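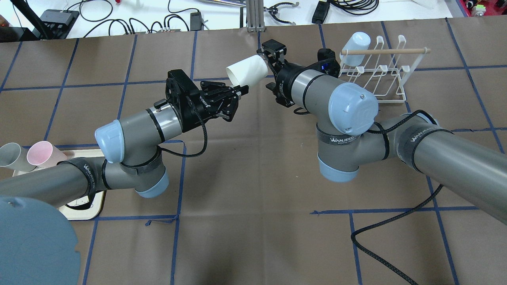

Despina Bakalis wrote that our cup handoff would never pass with the waiting fingers opened all the way, and she left that in the team log on Nov 4, 2022, so now it's official. I'm on the student team at Breltness and we have two arms that are supposed to pass a cup from one to the other and then deal with the rack. We've logged 142 tries. The arms meet, the second one closes, and the cup gets squashed or dropped. How do other teams do this?
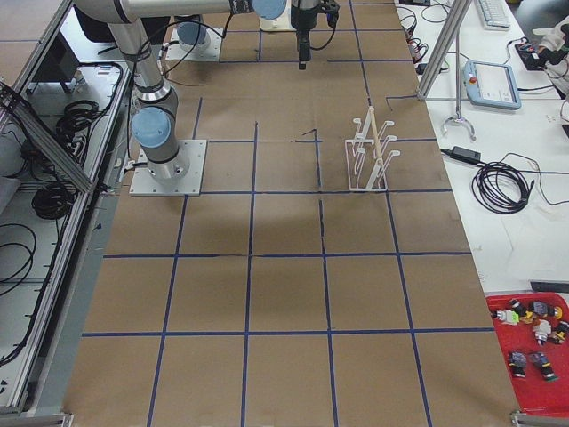 We tape the table into a grid so everyone calls out the same square, and that has ended most of the shouting. It hasn't helped the cups. Our code is 3,747 lines long, a number our captain says with pride and I say with dread.

**Kosmas Nikolaidis**

Stop moving both arms at once. Park the giver, let it sit still for a beat, then bring the taker in slowly along a straight line. Our club at Dindaddale lost all of July to two arms politely chasing each other.

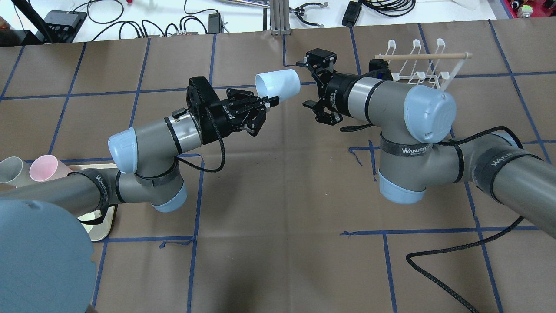
Then make the giver wait until the taker reports that it has closed before it lets go. Ours used a timer, and the timer was an optimist. Start the taker at half open, too. Despina has a point, sorry.

Do 50 passes with one cup before you let anybody swap in a different one. Somebody will want to swap.
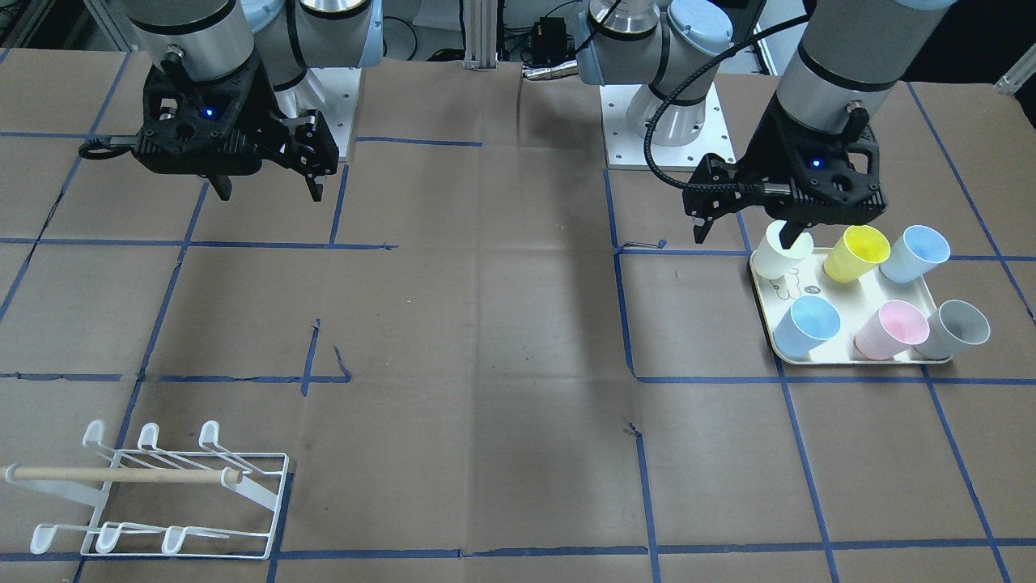
Does the order we pick up the cups matter?

It does if a finger bumps the neighbor on the way down. Start at a corner and work away from it.

**usarari_fan**

we just used heavier cups lol. came 3rd at the Christodoulou meet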